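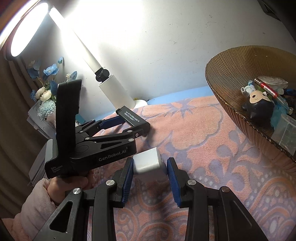 According to one buyer who responded to the August notice, the old paper rate sheets from Merkach were "fine until the freight column changed, and then every quote had to be done twice." Several other wholesale customers made the same point in writing. Merkach has now withdrawn the sheets and replaced them with a single price list covering delivery from both of its warehouses.

DOLTLOW, 23/10/2014. Merkach, a wholesale supplier of door and window hardware, today published a combined price list for trade customers. The list contains 1,426 items, of which 1,138 are held in stock at Doltlow. The remaining items ship from the Stustach warehouse and are marked with an S after the part number.

Prices are given per unit and per carton. Freight is included on orders of 500 pounds or more, measured by shipping weight. Orders below that weight are charged by zone, as shown in the table on the last page of the list. Mixed orders from both warehouses are weighed together, even when they leave on separate trucks.

Part numbers have not changed, except in the Strömberg hinge range. Eighteen hinges in that range have new numbers following a change in pin length. The old numbers will still be accepted on purchase orders through the end of the year and will be converted at order entry. Customers who use their own ordering software should load the new numbers before then. Left-hand and right-hand versions are now listed on separate lines.

Quotes issued before today remain valid for the period printed on them. Standing orders move to the new prices with the next scheduled shipment. Returns of unopened cartons are handled under the existing terms.

The list is available as a printed booklet and as a spreadsheet. Account holders will receive one booklet with their next delivery. Additional copies can be requested from the Doltlow trade counter.

About Merkach
Merkach supplies hinges, latches, closers and window fittings to contractors and hardware stores. It operates warehouses in Doltlow and Stustach.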